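June, wk 2 of the roast trials. Notes from the coffee bench, Dundotport.

Started 7:40, drum took forever to come up. Charge at 192, which is lower than I'd like but the last three batches scorched on the flats at 200 so going easy. 600 g green each time, same sack as before (the washed one, not the natural, someone had swapped the scoops over again).

Batch A. Yellow at 4:50. Maillard stretch about as long as I could hold it without stalling, gas down two notches then back up one. First crack sounded thin. Dropped 70 sec after. Colour fine on the outside, ground it and the inside was a shade paler than the outside. Underdone in the middle I reckon. Tastes of peanut skin.

Batch B. Same charge, more gas early, less late. Crack was properly loud. Dropped at the same time after crack. Much better - sweet, bit of dried apricot, dies off quick in the cup though. Would drink it. Kept 200 g aside in the tin with blue tape for the day 5 cupping.

Batch C. Ignore. Left the airflow wide open from the cooling cycle and didnt notice until yellow. Bin or cold brew.

Bean probe is still reading funny. Jumps two or three degrees when the drum motor kicks in, then settles. Wiggled the plug, no change. Tried the spare from the drawer and that one reads low the whole way through, so not swapping it in until it's had an ice bath check. Log files for A and B are smoothed, raw ones are in the folder called raw2 (raw is the old machine, don't use).

Brewing side: ran B through the Filtero papers and then through the Flundetti cone. Same grind, same water. Filtero drew down faster by nearly half a minute and the cup was thinner, more tea-like. Flundetti muddier but I prefered it cold. Might be the grind and not the paper, the burrs have done over 3,000 doubles since anyone shimmed them and there's a fair whack of fines in everything.

Water: the kettle jug is filtered, the big urn is NOT, please don't cup from the urn. Hardness strips are on the shelf above the sink, left two.

To do
- ice bath for spare probe
- chaff tray, it's full as
- order more valve bags, small size
- repeat B with the drop 15 sec later
- ask Sutrisno re the A grind colour

Benches wiped down 2:15, scales off.

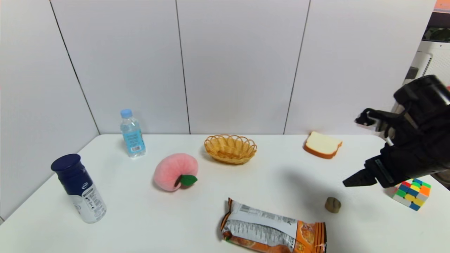 Sutrisno Sutanto: Read the A log. I wouldn't touch the drop time yet, your gas cut before crack is too deep and the rate falls in a hole right where you want it steady. Take one notch off instead of two and run it again at 192. And cup B at day 8 as well, that washed lot was still closed up at day 5 when I had it.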